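**Killcombe robotics club > Student projects > Box task: wrist camera and finger clearance**

**jfajardo**

Year 11 group, packing task for the Grulolum entry. The arm has to work beside an open carton without fouling the cardboard. We run the wrist camera only, no overhead. Three things to settle before the next build night:

- Approach angle. Azadeh wants to come in steep over the open carton. I'd prefer to come in from the side, past the upright panel.

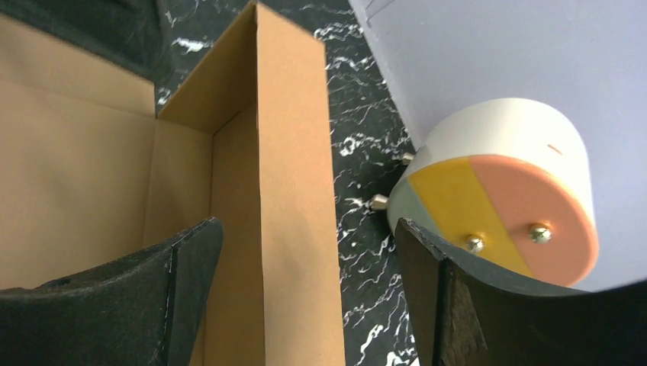
- Finger padding. The black textured pads grip well on cardboard, but they add bulk at the tips. Touran wants them trimmed.
- Target detection. Currently a colour threshold on the end face, with yellow and pink as the two classes.

**a_amini**

Steep is better. From the side you lose the target behind the box wall and the threshold has nothing to work on. I logged 82 attempts in December and 39 failed, nearly all on side approaches.

**tpakzad**

How many of those were before the camera bracket was re-tightened? If it was most of them, the 39 says nothing about the angle.

**a_amini**

Fair. I didn't record the bracket change. The log goes by run number only.

**svenja_b**

Mentor hat on: start a new log with a column for hardware changes. Also, the pins on the side of the cylinder matter more than the end face. If a finger closes on a pin, the part will rotate. Work out the pin direction first, then pick the approach.

**jfajardo**

Agreed on the log. Not convinced about the side approach being blind, though. A slice of the target is enough to servo on.

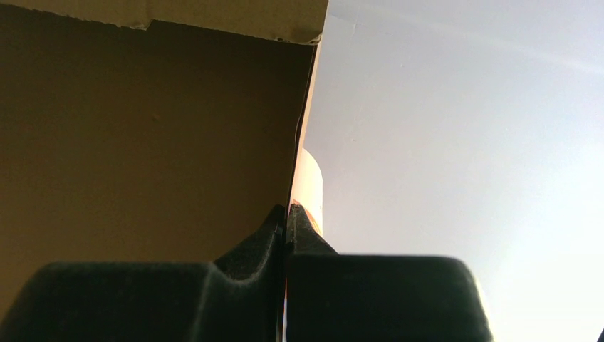
*Side approach, fingertips nearly closed at the carton edge.*

**tpakzad**

That slice is cream going to orange. There's no yellow or pink band to threshold. And the right half is close to washed out. Fix the exposure before arguing about angles.

**jhosep_h**

Lock exposure and white balance in the Trernoletti driver. Auto is the default and it drifts whenever the cardboard fills half the view.

**a_amini**

Locking it now. I'll do 2 sets, one per angle, same bracket, same pads.

**svenja_b**

Leave the pads untrimmed until both sets are in.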